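Sports and Leisure > Ground Maintenance > Papers > Line wear on outdoor surfaces

4. Condition of line markings and its effect on users

4.1 Site and inspection method

The outdoor ground at Plodemlow is open to clubs in the evening and to the general public during the day. Its reddish-brown surface has been marked and re-marked over the years, and the records of that work are incomplete. Before 2014 only the total cost of each visit was entered in the log, without a note of which lines had been painted or which product had been used.

Markings were graded on foot by two inspectors working separately. Each line was divided into segments, giving 471 segments in all, and every segment was placed in one of four classes: full, thinned, broken or lost. A segment was called thinned where the surface colour showed through the paint but both edges could still be followed. It was called broken where an edge could not be followed for longer than the width of a hand. Where the inspectors disagreed, the lower grade was kept.

Grading was not done in low sun. In a trial in April the same segments were graded in the morning and again at midday, and the morning grades were found to be less consistent. Long shadows lying over a weak line make it hard to tell whether the paint or the light has changed. 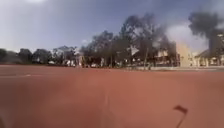
Gheorghița Iordache objected at the review stage that a four-class scale is too coarse for lines near the end of their life, and that "broken" covers both a line which a runner can still use and one which he cannot. The objection is accepted in part. A five-class scale was tried on a small set of segments, but agreement between the inspectors fell and the extra class was dropped.

4.2 Distribution of wear

Of the segments graded, 67 were classed as broken and 18 as lost. The remainder were full or thinned. Wear was not spread evenly. Segments close to the gates and along the usual walking route to the changing rooms were graded lower than those on the far side, although both had been painted in the same week. Foot traffic across a line appears to do more harm than traffic along it, perhaps because people crossing the surface are more often in outdoor shoes and carry grit from the path.

Paint type had a smaller effect than expected. The two products in use, Surnance and Makris, gave similar grades where the surface had been washed before painting. Where it had not been washed, both did poorly. No conclusion should be drawn about their behaviour on new surfaces, which were not included in the survey.

Figure 3. Surface and white markings at the Plodemlow ground.
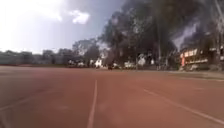
Sabine Buschmann, in written comments on an earlier draft, asked whether washing alone might account for the difference between the two sides of the ground, as the far side is easier to reach with a hose. The cleaning log does not settle the matter. It gives dates but not areas, and the staff who were asked could not recall any fixed order of work.

4.3 Effect on lane keeping

Casual users were asked whether they had been unsure of their lane at any point during the visit. Those who used the inner lanes reported more doubt than those who used the outer ones. Doubt was greatest on the bends. On the straights a gap in the paint can be bridged by eye, as the line is picked up again further on, and even a broken segment caused little trouble.
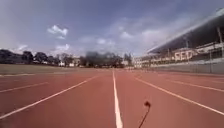 On a bend the same gap leaves the runner to judge the curve without help, and a small error can bring him into the next lane. It follows that a repainting plan based on grade alone will spend too much on the straights. A weighting for position was therefore added, under which a thinned segment on a bend is treated as equal to a broken one on a straight. The weighting is a matter of judgement and was not tested against accident records, which for this ground are too few to be of use.

The weighted list was passed to the ground staff in the form of a plan with the segments numbered from the main gate. Segments classed as lost were left out of the weighting and put forward for repainting in any case.

Related items
Drainage of small sports grounds after heavy rain (S. Ehlers)
Celeo moss treatment: results from shaded paths
Shoe grit and the wear of painted floors (I. Kramer)
Keeping a cleaning log that others can read

Contact | Copyright and terms | Back to top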